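Mitirel Opens Gripper Service Desk in Skostness, Adds Simulated Check Before Arms Go Back to Work

Print this page | E-mail this page

SKOSTNESS, August 2019
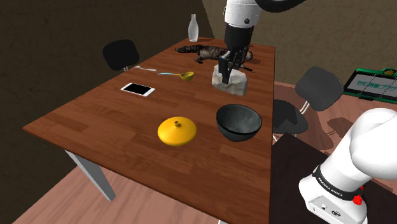

Mitirel today opened its gripper service desk for single-arm tabletop cells. Fingers, wrist, cabling, base bolts. Covers any cell bought through Mitirel or its partner Grasotine, old or new. Every serviced cell now gets a run in simulation first, same table layout each time, with the two-finger gripper pointing straight down and an irregular white block held over a dark gray bowl. Technicians use that pose to set finger closing width and to check the wrist angle before anybody touches the real arm. Clutter stays in on purpose, spoon, phone, bottle and all. A bare table hides bad clearance settings.

What the service includes:

- Finger pads checked, swapped at 300 hours of gripping time
- Wrist bolts re-torqued, base mount too
- Zero position reset and saved to the cell file
- 3 simulated runs, then one slow run on the hardware

The desk grew out of a trial at the Ametepe test hall. Mitirel logged 2,589 service entries there, of which 1,041 came down to worn pads or a gripper that had drifted off its zero. Most were quick fixes. Many of them came in as "arm fault" and the arm was fine.

Customers should back up there cell file before sending it in. Please do not clean pads with solvent, a damp cloth is enough. Loose cables should be left as found so the technican can see the routing.

Bookings open now through the Mitirel parts counter. Grasotine customers use there usual contact, no new account needed. On-site visits in Skostness only for the time being, Ametepe to follow in November. Cells elsewhere can be set up by remote session, file check included.

About Mitirel: Mitirel sells and services small robot cells for labs and light assembly. Based in Skostness.

Print this page | E-mail this page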